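Pinched chains and a pad that wouldn't let go

I've been using a hand-held gripper to pick up and sort small stuff for a while now, and I've collected plenty of tips on this page (the ones about socks are still the most popular!). This one is about the day it went wrong, with jewelry, on a quilt.

I was lifting chains out of a tin and dropping them back one at a time. Easy enough, I thought. Then the jaws closed on a thin chain, I let off the handle, and the right side just stayed shut. I did the dumb thing and stuck my finger in to work the chain free. The jaw let go, jumped, and closed again on my fingertip. No blood, but a purple nail until July and a chain with a flat link in it.

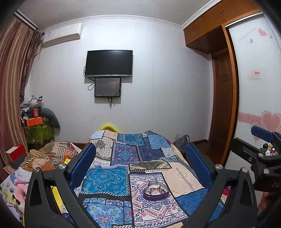
Open heart tin on the quilt, jaws on either side.

Oana Stanciu, who has fixed more of these than I have, took one look at the linkage and asked when I'd last cleaned the pivots. Um. There was quilt fuzz wound around 2 of the bolts, packed in like felt, and one of them had been tightened way too hard (by me, after it started to rattle). So the jaw was sticking, and then springing loose all at once when I poked it.

What I do now, before any job with small metal things:

Open and close the jaws 12 times with nothing in them. If one side lags behind the other, stop and clean it.

Pick fuzz off the pivots with a wooden toothpick and a bit of tape. Tweezers scratch.

Snug the bolts, then back off a hair. The arms should swing freely with no wobble. I rattled along with mine too tight for weeks and blamed the handle.

If a chain gets caught, hands out! Set the tool down on something flat and open the jaws with a blunt stick, like a chopstick. Keep fingers out of there even if it looks wide open.

Untangle first, lift second. A drop of baby oil on a plate and two sewing pins will loosen most knots. Trying to shake a knot apart with the jaws is how I bent my link.

Lay a plain pillowcase under the tin. Little rings vanish on a busy patchwork, and a smooth cotton sheds a lot less than my quilt does.

Nelu Surdu wrote in to say he puts a dab of dry wax on his pivots because oil grabs lint. I tried it and so far I like it, though it needs redoing more often than he lets on. The flat link I took to the repair counter at Bucur, and they swapped it while I waited.

Next up is the drawer of loose buttons, once my finger stops complaining.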